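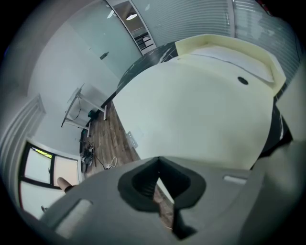

What do you use on a dark marble-patterned counter so it doesn't dry streaky?

A damp microfiber cloth with one drop of dish soap, then a plain damp cloth, then a dry towel right away while the surface is still wet.

faltora_fan
Posted 2025-06-01
Thank you, I'll try that tonight! We moved into our place last September and I have been fighting that black counter ever since (my mother-in-law calls it "the mirror," bless her). I was using vinegar and water, and it looks lovely until the sun comes through the blinds.

Hatthorpe14
Please go easy with the vinegar, friend. If it's real marble it will etch, and you can't wipe that off. Do you know what yours is?

faltora_fan
Not a clue, the last owners left us no paperwork at all.

tabrizi_k
I'll disagree a little with the soap. One drop always ends up being three at my house, and then I'm rinsing all morning. Plain warm water and a good dry towel does it for me, and I've had a black counter for 14 years.

Hatthorpe14
Warm water won't touch hairspray, though!

tabrizi_k
Fair enough, we're not a hairspray family.

Ewurabena Appiah
I close the blinds before I start and open them when I'm done, then go back over whatever shows up. Dust the slats first or you'll be doing the counter twice.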